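Ticket 1699 – Cell 2 – task "headphones on stand" – runs rejected at review
Opened by: Renato Fuentealba
Owner: Sumeya Ayele
Priority: normal, was high
Status: waiting on rule text

Renato, 9:10
Batch of 200 episodes from cell 2 came back from review with 100 rejected. Reason code on all of them is "start state not met". Nothing wrong with the arm that I can see, no faults in the Storno log, no e-stops. Operators say they followed the sheet. Need to know what start state the reviewers are using becuase ours passed last month.

Sumeya, 9:25
Which sheet? There are two. The one taped inside the cabinet door is old. Current one is in the Andau folder, dated November. Please check and tell me which one they had on shift.

Renato, 9:40
Cabinet door one. Ugh. OK.

Sumeya, 9:52
Thought so. Differences that matter:
Old sheet – "headphones on stand, table clear." Full stop.
New sheet – headphones hung by the headband, stand base flat on the mat, nothing else on the work surface, gripper parked at home before record starts. Home means the corner position, well away from the stand. Reviewer needs to see all of that in the first second or it's a reject.
Also new: whoever does the reset says "clear" out loud and steps back behind the line before anybody touches the start button. That's a safety rule, not a data rule, so it isn't up for discussion in this ticket.

Renato, 10:05
The line rule we do. Mostly. Will remind people. But most of these rejects had the headphones on the stand fine?? Going through them now with Leidy. Attaching a start from cell 2 so we're all arguing about the same thing.

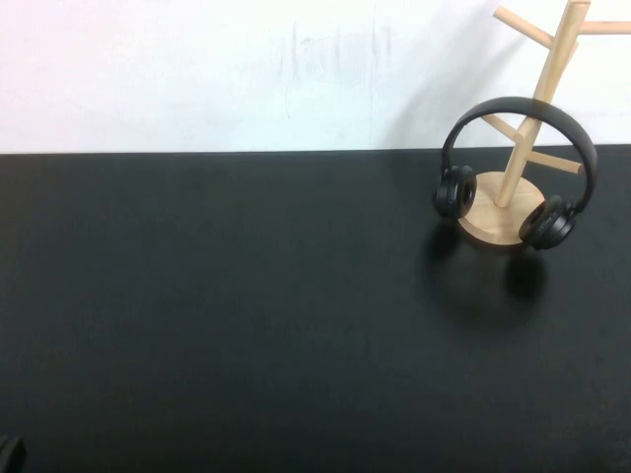

Cell 2, fixed cam, start position. Stand at right, gripper low left.

Leidy Chávez, 10:30
Looked at this one. Hung by the headband, base flat, surface clear, gripper way over in the corner. I would pass it. One gripe – top of the stand is out of view, and the end of one of the upper pegs too. Sheet says "stand visible". Does that mean all of it? I've been passing these, somebody else on review probably hasn't. If so that's our problem and not Renato's.

Sumeya, 10:41
Good catch. "Visible" is too loose. I wrote it, my fault. Asking Merja what the rule was meant to cover.

Merja Jääskeläinen, 11:15
Intent was: the object being handled has to be fully in view, and the part of the fixture it touches. Top of the pole is nice to have. If a task hangs something on an upper peg then yes, that peg has to be in view and you move the stand. Please don't move the camera, it breaks calibration for everything else recorded in that cell. Move the prop.

Renato, 11:20
So do we move the stand or leave it for this task?

Merja, 11:28
Leave it for the rest of this batch. Changing placement halfway is worse. Next batch, bring the stand in toward the middle and mark the new spot on the setup sheet.

Leidy, 13:05
Re-reviewed all 100 using Merja's reading. Passing the ones where the only complaint was the top of the stand. The others are real rejects: gripper still traveling home when record started. You can see it drifting in the first second. That one's on the old sheet, it never mentioned parking.

Renato, 13:20
Fair. Can we get the Storno to refuse to record untill the arm reports home? Asking people to eyeball it is asking for this again.

Consuelo Mosquera, 13:48
Yes, there's an interlock setting, it was left off in cell 2 after the Ríos demo. Turned on. Tried it with the arm parked and again with it not parked, record button stays gray in the second case. Will do the same in the Sosirow cell this afternoon. Note this only blocks recording. It does NOT stop the arm moving with a person inside the line, so no one should treat it as a guard.

Sumeya, 14:10
Thanks. Actions:
– old sheet off the cabinet door, in the bin (Renato) – done
– reword "stand visible" to "object and contact point fully in view" (me)
– interlock on in the Sosirow cell (Consuelo)
– only the current sheet gets posted, with the month in the header, old one comes down the same shift (all leads)
– re-record the real rejects, same stand placement (Renato)

Renato, 14:22
Re-records can start after the shift change. Who signs off on the new wording? Don't want to print it and have it change again.

Sumeya, 14:30
Merja. Draft is in the Andau folder now. Keeping this open until she's signed it.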